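Home Skills for Everyday Living
Session 8 handout: Sorting clothes into two bins
Gisstead Neighbourhood House, September term

Hello again, everyone, and thank you for bearing with me last session when we ran over time on stain removal. I did promise we would get to sorting, and I know a few of you have been waiting for it (the parents especially, I suspect!), so this handout is meant to be read before you come and then scribbled on while we work.

Most of us learned to sort clothes from whoever did the washing at home, and most of us picked up a rule or two that we still follow without thinking much about it. My own mother sorted everything on the kitchen floor with her foot. I was nearly thirty before I tried it on a table, and my back has been grateful ever since, so a table is what I'll be asking you to use.

What you need

A clear table at a height where you can stand up straight. 2 fabric bins, the soft-sided sort with handles. A heap of clothes, whatever is at the bottom of your hamper. Please don't fold or tidy it first. I would much rather you brought the honest muddle.

Setting up

Stand the bins next to each other at the far side of the table and tip the clothes out in front of them, so that you are reaching forward and never twisting. Decide what each bin is for before you touch a single sock. Lights and darks is the usual split, but it could just as well be wash and mend, or keep and give away. Write it on a bit of paper if you share the job with someone, as my husband and I have had more than one pink tea towel out of a misunderstanding.

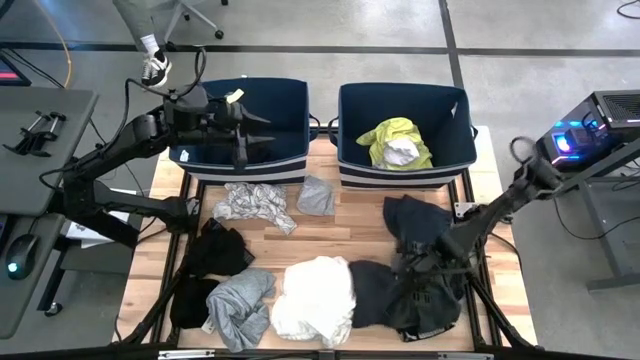

Striped bins on a wooden table, with clothes in the bins or waiting to be sorted

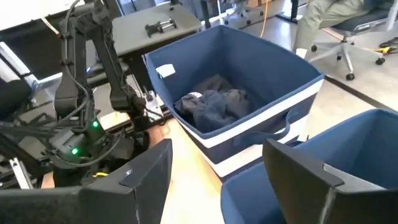
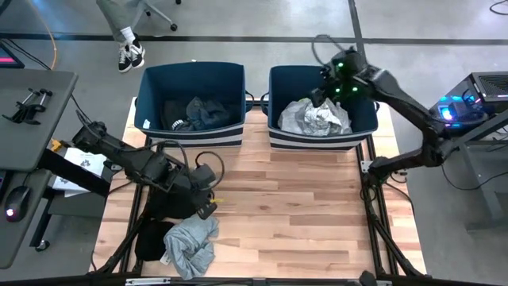 Working through the heap

Start with whatever is on top and closest to you. It's tempting to go digging for all the whites at once, but you end up turning the whole heap over again and again, and small things get buried or flicked onto the floor. Pick up one piece, give it a gentle shake, look at it, and let it go into its bin. There is no need to fold anything at this stage. A crumpled shirt in the right bin is a sorted shirt.

Dark colours are harder than they look. Navy and black are very easily muddled under a ceiling light, and if it matters to you, carry the piece over to the window. Greys are a matter of taste. I put pale grey in with the lights and charcoal in with the darks, and Shigeru Kaneko, who taught this course before me, put every grey he owned in with the darks and his clothes always looked lovely, so please yourselves.

Anything shiny, slippery or very light deserves a look at the care label before it goes anywhere. If the label has faded or been cut out, treat the piece as delicate and wash it by hand in cool water the first time.

To try at home

Sort one full load the way we've described, and jot down any piece you hesitated over and where you put it in the end. Bring your notes along next time and we'll start with those while the kettle boils.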